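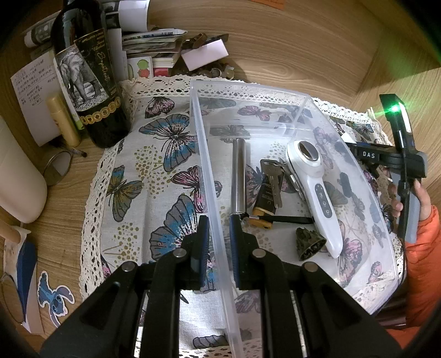 Small things: keys, clips, tags and chargers

Most of the small stuff in a house ends up in one of two places, the kitchen drawer or the top of a desk. The tips below are for the desk. They take an evening to set up and a couple of minutes a week after that.

1. Use one clear box

Pick a box with see-through sides and a low rim. Solid boxes look neater, but you have to dig in them, and after a week you stop putting things back. With clear plastic you can tell from the chair whether the keys are in there. A box about the size of a sheet of paper is plenty for one person. If it fills up, empty it. Don't buy a second one.

Skip the lid. If you already have one, slide it under the box so it doesn't get lost.

2. Put a cloth under it

Hard plastic slides on bare wood and grit underneath will scratch the finish. A cotton table runner or an old printed tablecloth folded to size works fine. Shake it out when you change it. Lace edging snags on keys and zipper pulls, so keep the box toward the middle and wash anything with lace in a mesh bag on cold.

A plain cloth shows small dark screws best. A busy pattern hides crumbs and coffee spots, and it hides screws too. Pick which one bothers you more.

3. Heavy things go in first

Anything long or round goes against one side, lengthwise, where it can't roll over the rest. Flat things such as tags and cards go next to it. Keys go on top of the flat things. Beauty tools and other gadgets with a metal head should lie with the head away from the keys, or in a sock if you care about scratches. Wipe the head before you put it away.

Straps should be tucked in or wrapped. A loose strap will pull half the box out with it.

4. Take out what doesn't belong

Do this on Monday, or whatever day the trash goes out. Pine cones, shells and other things from coat pockets can go on a shelf or back outside. Pine cones shed, and the bits get into charging ports. Receipts go in the paper pile. Batteries go in their own container with tape over the ends.

5. Give every key a loop

A bare key is easy to lose and hard to hang. Put a wire loop or a split ring through the hole in the top, even if it's the only key on it. Thin wire is fine for a key that stays indoors. For one that goes in a pocket, use a proper ring, because thin wire opens up over time.

Hang the keys you use daily. The box is for spares.
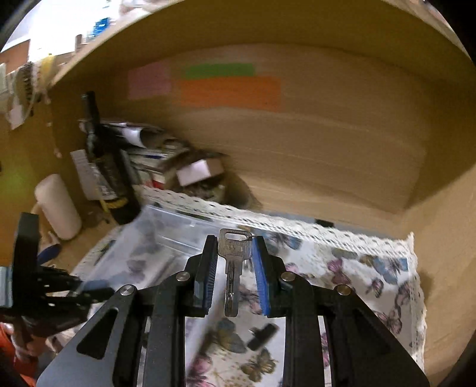

6. Find out what each key opens

Take one key at a time and walk it around the house. Try doors, then padlocks, then cabinets, then the bike shed. Don't force it. If it goes in but won't turn, write down where and move on. Benedek Bognár, who cut keys at the Hundell hardware counter for years, told me to compare the cuts against a key I already knew before walking anywhere, and that saved me a lot of stairs.

Label it the moment you know. Paper tags tear, so use plastic ones or a dab of nail polish on the top and a list inside the cabinet door. Don't write your address on any of them.

Keys that fit nothing go in an envelope with the month on it. Mine says February. After a year, take them to metal recycling.

7. Notes on the back wall

Sticky notes inside a cabinet are good for short-term things: a filter size, a phone number, which key went to the neighbor. Use a different color for each kind. They hold best on bare wood that has been wiped with a dry cloth first. Press along the top edge only. Replace them when they curl.

8. Tall bottles to one side

Keep bottles upright and off to the side of the cabinet, away from the notes, so you aren't reaching over a tall neck every time you need to read something. If one drips, stand it on a jar lid.

Next page: untangling cords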